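Lirkari two-finger gripper with wrist camera
Reviewed Tue 20 May

I bought the Lirkari to replace a Gwilliam gripper that had started to slip on its drive gear. Both bolt to the same arm, a Hiton, so I could swap them in an afternoon and run the same jobs on each.

Setup was easy. The controller found the gripper on the first try, and the Skellatetti driver needed one setting changed. The cable is too short, though. It pulls at the elbow when the wrist turns all the way over, and I had to add an extension.

I ran 500 grasps with each gripper on small toys, bottle caps and blocks. The Lirkari dropped 30 of them and the Gwilliam dropped more than twice that, mostly on round items. The blunt fingertips are good on knobs and poor on anything flat. A playing card is out of reach for it unless the card hangs over a table edge.

The camera is the better half of the kit. Both fingers stay in view at the bottom corners, so lining up a grasp is simple. Color is good. Glare on a glossy white table is a problem at any exposure I tried – I would like a polarizer in the box.

Finger pads show wear sooner than I expected, and spares come only in sets. Force control is coarse at the low end.

It costs 600, and the Gwilliam was 2000. I'm keeping the Lirkari on the arm and will look at the pads again in September.

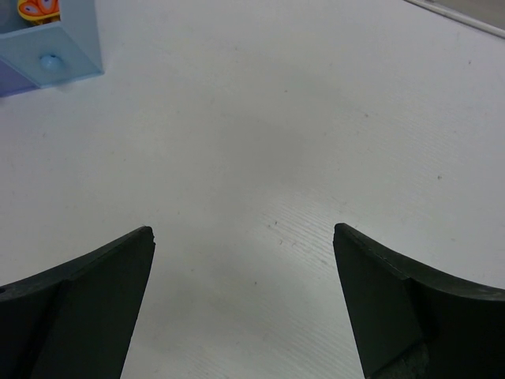

Wrist camera view, fingers open, pastel container at top left.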